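Minutes - furniture and floor layout meeting, Kellitard building, ground floor
October 26, 2018

Present: facilities, workshop users, purchasing. Apologies: one, from the Juminitz site.

1. Minutes of the previous meeting
Approved with one correction. Under item 4, "bench" should read "table".

2. Small tables
The inventory taken in June lists 25 small tables on the ground floor. The group reviewed the light-topped rectangular type with black metal legs and thin crossbars under the top. Facilities noted that the type is sound and that spare feet are still available from Skaltitz. Two units have loose crossbar bolts and have been tagged. They stay out of use until tightened.

Purchasing asked whether the tops should be replaced at the same time as the feet. Workshop users saw no need. Edge wear is minor and the surfaces clean up with a damp cloth. Agreed: feet only.

3. Moving tables
Tables are still being dragged across the room, and there are marks on the floor along the window side. Agreed procedure: clear the top completely, take hold at both ends, lift, and set down all legs together. One end is not to be pushed while the other stays on the floor. The end that goes through the door first gives the word to stop.

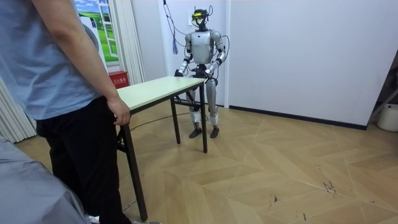 4 min read

The clear-top rule applies to short moves as well, including turning a table in place. Workshop users asked if a laptop could be left on for a shift of 2 feet or less. Not agreed.

4. Layout
Facilities tabled a plan with a clear aisle of 60 inches between the table area and the door. The present aisle is narrower at the storage end. Two options were discussed: rotating the end row, or moving one table to the Chávez room. The second was preferred - the Chávez room is short of a surface for sorting mail. Floor tape will be laid after the move. Tape color was left open.

5. Purchasing
Quote from Skaltitz for replacement feet received and accepted. Delivery goes to the loading door and not to reception. The quote for stacking chairs was held over, as the seat height was missing from the data sheet.

6. Actions
Facilities: tighten crossbars on the tagged units; move one table to the Chávez room; lay tape.
Purchasing: place the order for feet; request seat height.
Workshop users: post the moving procedure by the door.

7. Any other business
The key to the storage closet sticks. Facilities to check the lock.

Next meeting: to be set once the feet are delivered.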